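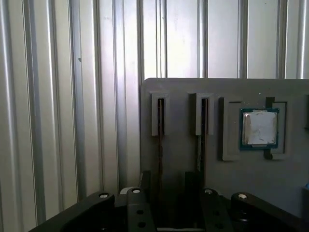 Oretti's first reply was that the arm had done what it was told, and could we please check our own program before raising a fault. I want to start with that reply because it was fair, and it was also half wrong. Read it out slowly.

Mention the work at this point. Swap cell at Waltcombe, fixed panel, boards standing in upright holders with a processor in its socket beside them. The gripper goes in for a board or for the processor and has to keep clear of the other one. Camera is on the wrist, so the fingers are always in view. Point at the distance between the second board and the socket.

What happened. Gitedow release, long run, 22nd December, day shift. Cycle 2834. Guard door opened, arm stopped, door closed, reset pressed. All normal so far. On restart the arm carried on down before the gripper had reported its position. The fingers were wider than the program believed. One finger caught a board on the way in and kept pushing until the force limit tripped.

Limit was set at 44 newtons. Say that this is fine for a jammed board and far too much for a hand. Pause here, somebody usually asks. The door was shut and no one was inside. We filed it as a safety matter anyway. The arm had moved on stale information straight after a safety stop.

Damage: one board, one holder bent, both fingers replaced. Don't spend time on it.

Next, the log. The controller asks the gripper for its position and waits. If the answer is late, it uses the last value it has. There was a warning for this at cycle 1399, same run, same cause, and the arm happened to be parked high, so it touched nothing. The warning went to a file we didn't read during runs. Own up to that plainly.

Back to Oretti. They were right that our program never checked the age of the position value. They had not known that their default was to carry on with an old one. The manual has it in a table at the back. They have since changed the default. We had to change our side as well.

What we changed:
Restart after any stop goes to the high position first.
No downward move until the gripper has sent a fresh position.
Force limit on the approach is lower than on the grip.
Late position is a fault and stops the cell.
Reset button moved so you can see the fingers when you press it.

Cost of all this: the restart now takes 38 seconds, which used to be almost instant. Operators complained for a week or so. Stockdale asked to have the wait made optional on their cell and we said no.

If there is time, show how to force the fault on the bench. Unplug the gripper data lead during a stop, leave the power on, reset. If your arm moves down, you have the same problem we had. Do it with nothing in the holders.

Questions. Likely one is whether the camera could have caught it. The view from the wrist shows the fingers, but we weren't using it to measure the opening, and I wouldn't want a restart to depend on it. The lighting on the panel is too uneven.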